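Brendamside Map Viewer: User Guide

Section 4. Adding a Historical Map and Lining It Up with Today's Streets

Sections 1 through 3 got you signed in, showed you the base map, and walked you through the Layers panel. Now comes the part most people install Brendamside for! In this section you'll bring in a scanned map -- a zoning sheet, a fire insurance plate, a subdivision plat, an old transit plan -- and pin it to the present-day street grid so you can fade back and forth between the two.

Set aside an afternoon for your first one. Your second will go much faster.

4.1 Before you start

You'll need:

A scan of the map, saved as a TIFF, PNG, or JPEG. 300 dpi is the best all-around choice. Scans at 200 dpi will load, but lot numbers and small lettering get muddy when you zoom in.

The map's publication year, or your best guess at it.

Editor rights in your project. If the Add Layer button is gray, you have Viewer rights only, and the project owner can change that under Project > People.

The Coltemex street file for your county, if your project uses one. It's a free download inside the program (Tools > Street Files) and it gives you much sharper intersections to pin against than the default base map does.

Note: If your scan came from a library or archive, check its terms of use before you publish. Brendamside keeps new layers private until you share them, so you can do all the work in this section without making anything public.

4.2 Importing the scan

1. Open your project and click Add Layer > Scanned Map.

2. Drag your file onto the import window, or click Browse and find it on your computer.

3. Type a layer name. Put the year first (1940 Zoning Sheet 12, for instance) and your layers will sort themselves in date order. This is a small thing and you will love it later.

4. Fill in the Year box. If you aren't sure, check Estimated and enter the earliest and latest years it could be.

5. Click Import.

A progress bar appears at the bottom of the window. You can keep working in other layers while it runs, but don't close the project.

Caution: Files with more than one page import the first page only. Split multi-page files before you begin.

4.3 Trimming the margins

Most scans have a border, a title block, and a bit of scanner bed showing at the sides. Trimming hides all that so neighboring sheets can butt up against each other cleanly.

1. With the new layer selected, click Edit > Trim Outline.

2. Click once at each corner of the mapped area. For sheets with an odd shape, add as many points as you like.

3. Double-click the last point to close the outline.

4. Choose Hide Outside. The margins disappear from view but stay in the file, and you can bring them back any time with Show Outside.

If the title block sits inside the mapped area, leave it. You can cover it later with a neighboring sheet, or just let it be part of the picture. Some of those title blocks are gorgeous.

4.4 Placing control points

A control point ties one spot on the old map to the same spot on the modern one. Four is the minimum. Eight or more will give you a noticeably better fit, especially on hand-drawn sheets.

1. Click Align > Start. The window splits, with your scan on the left and the base map on the right.

2. Find a feature that exists on both maps. Street intersections are the workhorses here, and rail crossings and bridge ends are good too.

3. Click the feature on the left, then click the same feature on the right. A numbered pin drops on each side.

4. Repeat, working out toward all four corners of the sheet and then filling in the middle.

5. Click Preview. The scan will stretch, turn, and settle over the modern streets.

The first time you see a vanished block slide into place under the freeway that replaced it, you may want to call someone into the room.

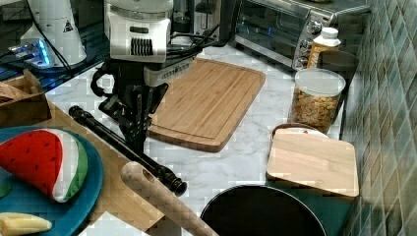
Bamboo cutting board on a white marble-patterned countertop.

Tips for choosing good points:

Use the center of an intersection, where the two street centerlines cross. Curb corners move whenever a street is widened.

Stay away from rivers, shorelines, and ponds. Banks shift, and the people who drew them were often guessing.

Be careful with street names. Plenty of cities renamed whole runs of streets between surveys, and an old Fourth Street can be three blocks from the new one. Match the shape of the grid first, then check the names.

Spread your points out. A dozen pins bunched downtown will leave the outskirts swimming.

Parks and cemeteries are wonderful anchors if their boundaries haven't changed. So are older churches and courthouses, provided the building is still on its original lot.

Note: You can nudge any pin by dragging it. Hold down Shift while you drag for fine movement.

4.5 Reading the fit report

After each preview, a fit report opens at the right. Every pin has its own line with an error figure in feet, which tells you how far that pin is from where the rest of the pins think it should be.

1. Click the Error column heading to put the worst pins on top.

2. Double-click the top line. Both sides of the window zoom to that pin.

3. Decide whether the pin is in the wrong place. If it is, drag it where it belongs. If it looks right, leave it alone for now.

4. Click Preview again and see how the other figures change.

5. Work down the list until you're happy with the fit by eye.

One bad pin can drag up the error on all of its neighbors, so fix them one at a time. It's tempting to delete everything with a big number next to it, but sometimes the big number belongs to the only good pin in that corner.

Don't chase zero. Paper shrinks, folds get taped, and the surveyor may have been working from an older map that was off to begin with. A neighborhood map that lands within the width of a street is plenty good for comparing land use block by block. Parcel work needs a closer fit, and for that you should read Section 7 before you go on.

4.6 Choosing a stretch method

The Method menu sits just above the fit report.

Simple turns, shifts, and resizes the scan without bending it. Choose this for printed maps in good condition.

Flexible allows gentle bending across the whole sheet. It needs at least six pins and works nicely on maps that were folded or photographed at a slight angle.

Rubber pulls every pin exactly into place and bends whatever is in between. It needs at least ten. Use it for bird's-eye views and sketch maps where nothing else will hold.

Start with Simple every time, even if you're sure you'll end up with one of the others. It makes mistakes in your pins much easier to spot.

Caution: Rubber always reports an error of zero, even when a pin is in the wrong county. Check your pins under Simple or Flexible before you switch.

4.7 Saving the alignment

1. When the preview looks right, click Align > Save.

2. Type a short note in the Comment box saying which street file you aligned to. If you used the Coltemex file, say so. Anyone who picks up the project after you will be grateful.

3. Click Finish. The split window closes and your map appears as a regular layer.

Saving an alignment never changes your original scan. To redo it, click Align > Reopen and all your pins will be waiting for you.

4.8 Comparing old and new

This is the fun part!

Fade: Drag the Opacity slider in the Layers panel. Halfway is a good place to start looking for streets that changed course.

Swipe: Click View > Swipe and pull the vertical bar left and right. Great on a big screen with other people watching.

Spyglass: Click View > Spyglass to get a round window that shows the old map wherever your pointer goes.

You can swipe between two historical layers as well. Try a zoning sheet against a fire insurance plate of the same blocks and see how much of what was planned was already standing -- it's a fine way to lose an evening.

4.9 Trying it with the Tovar practice set

If you'd like to practice before you tackle your own scans, open Help > Practice Sets > Tovar. It contains an 1821 town plan, a later ward map, and a finished alignment for each one that you can compare against your own. The town plan is the harder of the two. Its north arrow is off by quite a bit, so ignore it and go by the street pattern.

4.10 If something goes wrong

The scan flips upside down after Preview. Two or more pins are swapped. Check that pin 1 on the left matches pin 1 on the right, and so on down the list.

The scan shrinks to a thin line. Your pins are nearly in a row. Add one well off to each side.

The import stops with message 3740. The file is damaged or was renamed with the wrong ending. Open it in any picture program, save a fresh copy as a PNG, and import that.

Preview is grayed out. You have fewer pins than the chosen method needs. Add more or switch back to Simple.

The map is blurry when zoomed in. Wait for the progress bar to finish. If it's still blurry after that, rescan at a higher setting.

Colors look washed out. Check the Opacity slider first, then look under Layer > Display and turn off Soften.

Section 5 covers tracing shapes from your aligned map, including zone boundaries, lots, and building footprints, and linking them to a table.

Clulteo, Brendamside User Guide. Section last revised January 30, 2021.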